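3.2 Storage Layout and Container Handling

The study was carried out in the parts supply area of the Plurkevstead distribution center, where small goods are held in flow racks and issued to packing stations in plastic tubs. The racks are stainless steel, with roller lanes set side by side and a second level of bins beneath them. Stock and empty containers share the same lanes, and this shared use is the main concern of the present section.
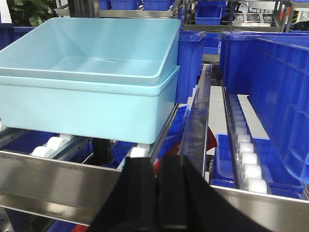 Figure 4. Roller lanes of the flow rack, with nested light blue tubs and darker blue bins.

Nesting saves lane space, but it also changes how containers are issued. Under the earlier practice at the Skuncombe site, empties were returned singly, and a lane was often full before the shift ended. At Plurkevstead, nested returns were adopted in November for 46 lanes. Staff were asked to place each stack squarely on the rollers and to keep ribbed bins apart from smooth-walled tubs — the two types do not nest together.

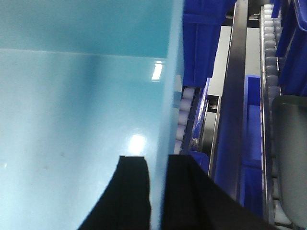
Wear was recorded separately. Each tub in the sample of 200 was inspected for marks on the inner walls and floor, and graded on a scale from one to nine. Marks that could be removed by washing were not graded. Tubs with cracked rims were withdrawn and replaced from reserve stock before the next count.

Related items
Lane Capacity in Small Parts Storage: The Mavmont Survey
Return Flows of Reusable Containers
Wihongi Working Paper 40: Washing and Inspection of Plastic Tubs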